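Going round the rental before the August handover, so these are my notes as well as the ticks. Liên Vũ did this list last time and left me her form, but I've moved things about because her order had me up and down the stairs all morning. Anything marked OPEN still needs somebody.

## Front door and hall

- [x] **Door closes and latches by itself.** Yes, if you let it swing from halfway. From just a crack open it stops short. I'd call that a pass but I did write it down.
- [x] **Hall light works from both switches.**
- [ ] **Mat lies flat.** OPEN. One corner has curled and I caught my toe on it twice, the second time with a coffee. Double-sided tape would do it for now.
- [x] **Key safe opens and closes.** Stiff! Fikri Sutanto says graphite, I say oil, and he is probably right.

## Smoke and CO alarms

- [x] **Upstairs landing alarm, test button.** Very loud. Warn the people next door before you press it, they have a new baby.
- [x] **Downstairs alarm, test button.** Fine.
- [ ] **CO alarm, date on the back.** OPEN. The sticker has rubbed away so I can't tell how old it is. I'd sooner buy a new one than guess, and I've put it on the Jurnside order with the light bulbs.
- [x] **Spare batteries in the drawer.** There were 3, all still in the packet.

## Tables and work surfaces

- [x] **Run a hand along the edges for splinters.** Go slowly and use the back of your hand, it feels more. I went over every wooden top in the place and came away with nothing in my skin.
- [x] **Joints between boards level.** I do this one with a fingernail. If the nail catches, write it down; if it just ticks over the line, leave it alone. No catches anywhere. I do like the mix of cream, honey and pinkish boards, and that swirly bit of grain is my favorite part of the whole job.
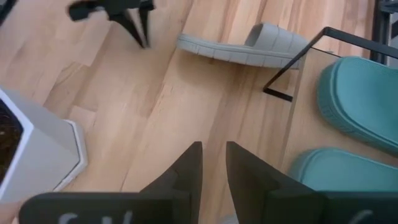

- [x] **No wobble.** Lean on each corner with your full weight (well, with mine). One leg of the small table wanted a felt pad, and it has one now.
- [ ] **Finish in good shape.** OPEN, but not urgent. Kurniawati Pasaribu wants to re-oil everything in the fall, and I've told her to leave the windows open and take the oily rags outside to dry flat. Please don't ball them up in the trash, they can heat up all on their own.

## Desks and sitting areas

- [x] **Chairs roll and lock.** One caster was full of hair and thread. Disgusting, but it rolls beautifully now.
- [x] **Clear way out from every seat.** I sat in each one, got up with my eyes on my phone like a normal person, and walked to the door. Didn't bump into anything.
- [x] **Tall or narrow things stand steady.** Give each one a gentle push at shoulder height. If it rocks, it gets moved or fastened.
- [x] **Screens not facing a window.** More comfort than safety — I get headaches, so it's on my list.

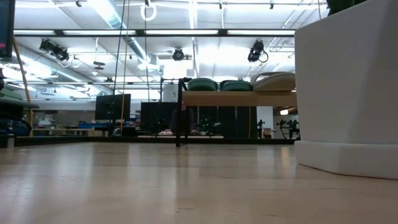

## Outlets and cords

- [x] **No cracked plates.** Checked with a flashlight, behind the furniture too.
- [ ] **Power strips not plugged into each other.** OPEN. Found a pair of them behind the bookcase. I pulled them apart, but now the lamp has no outlet, so Nhi Phan is going to look at moving the bookcase over.
- [x] **Cords not under rugs.**
- [x] **GFCI outlet trips and resets.** Both buttons feel right. My little plug-in tester agreed.

## Kitchen and bath

- [x] **Extinguisher needle in the green.** It's on the hook by the back door, where it should be.
- [x] **Hot tap not scalding.** I let it run for 5 minutes first — the water takes ages to come through.
- [ ] **Grab bar tight.** OPEN. There's a bit of play at the lower end. Don't just crank the screw, it may be turning in bare drywall. Lâm Hầu has the right anchors and is coming by at lunch.

## Still to do

Mat, CO alarm, table oil, bookcase, grab bar. I'll go back for the grab bar myself and hang off it once Lâm is finished. The form goes in the blue folder, and Liên, your pen is in there too.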